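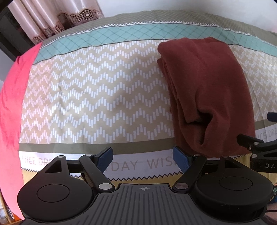

Episode 17

Facundo Carrasco had the tape in a bread bag. Not a nice bread bag either. Crumbs in it.

"That's it?" Ado said.

"That's it."

"That's the last Sudisura."

"Plug the thing in before I change my mind."

Plug the thing in. As if it were one thing. The VCR went into a box, the box went into another box, the other box went into the laptop, and the laptop had opinions. Ado crawled behind the TV with a flashlight in his teeth. Yellow to yellow. White to white. Red to whatever was left.

Sudisura, Moon Sheriff. Sixteen episodes anybody could find, if they knew which forum to beg on. Terrible copies, green faces, a weather warning crawling across the bottom of number nine. And then seventeen, aired one time, on a morning in August when half the country was at the beach. Ado had been six. He'd had the chicken pox. He saw it. He'd been telling people he saw it for thirty-odd years and people had been telling him no, you dreamed it, fever, there is no seventeen.

"What happens in it," they'd say. Fine. Test him.

The horse talks.

That was what he had. All season long the horse is a regular horse, a blue one, okay, with a jet pack, but it doesn't talk. Then at the end of seventeen Sudisura is lying in the crater with his badge cracked and the horse leans down and says something. Ado remembered the mouth moving. He remembered sitting up in bed. He did not remember what it said. He'd tried everything, he'd tried hypnosis off a CD.

"You drew it," he said from behind the TV. "You could just tell me."

"I drew the backgrounds."

"You were in the room."

"I was in a room. Rocks, kid. I drew moon rocks for Spahić for 2 years, he paid me late every month and he wanted more rocks. You know how many rocks? A hundred and thirty-four paintings of rocks. I kept the list. I sent him the list with the bill."

"Did he pay?"

"He sent me a fruit basket."

Ado backed out with dust on his eyebrows. Carrasco was in the good chair, coat still on, hat on his knee. Eighty-one years old. He had taken two buses. He'd answered exactly one of Ado's letters and the answer was a postcard that said OK WHEN.

Tape in. The machine swallowed it, thought about it, made a noise like a spoon in a disposal.

"No no no no."

"Leave it."

"It's eating it!"

"It's a machine. Leave it alone, it's shy."

Ado sat on his hands. Literally, sat on them. The noise went up, went down, clicked. Blue screen. Then snow. Then, God, the Fanico jingle. Fanico, the chocolate powder, the kid with the enormous spoon going around the world on a rocket. Ado knew all the words. He hadn't known he knew all the words. He sang it, under his breath, and from the good chair somebody was singing it too, lower, half a beat late.

Then the trumpet. Then the title.

"Is it recording? Is your computer recording?"

"Yes. Yes. The red dot's on."

"I don't see a dot."

"It's a small dot!"

It was worse than he remembered. It was so much worse. Nobody's feet touched the ground. The same three bandits ran past the same cactus (why was there a cactus on the moon) and one of them changed hat color on the way. Sudisura fired his comet pistol and the sound came in after the bandit had already fallen down. Ado had his hand over his mouth. He was so happy he felt a little sick.

"That's mine," Carrasco said. "That rock."

"Which one?"

"Behind him. Purple. That's a good rock."

It was, too. It had a light on one side of it as if somewhere off past the edge of the screen a door was open. Ado had seen that rock in sixteen episodes and never looked at it. He looked at it.

"Spahić said make it faster. I said it's the moon, people will want to look."

The crater. Okay. Okay okay okay. Badge cracked, check. Pistol in the dust, check. Violins, or the one violin. The horse walked in from the left, eight drawings of walking, over and over, jet pack smoking. It lowered its big blue head.

The mouth moved.

Tracking line. A fat white band rolled up from the bottom and took the sound with it, a long wet crackle, two seconds, three, and rolled off the top, and the horse's mouth was closed, and Sudisura was smiling and getting up.

End credits.

Ado rewound. Carrasco let him. He rewound it again, pressed the tracking button up, pressed it down, put his ear right against the speaker like a safecracker. Crackle. Mouth. Crackle. On the fourth try there might of been a vowel.

"Did you hear that? Was that an O?"

"Could be an O."

"What did they write? Somebody wrote a line. Somebody stood at a microphone."

Carrasco turned his hat around on his knee. The credits were still going, tiny yellow names, his own went by with an extra R in it and he watched it all the way off the top.

"Spahić did the horse," he said. "Himself, he was saving money. He did it one time, one take, we were all at lunch."

"And?"

"And it was a good lunch."

The tape clicked off. Snow again. Ado put his finger on rewind and looked over at him, and the old man had started unbuttoning his coat.

"From the begining," Carrasco said. "And go slow past the rocks."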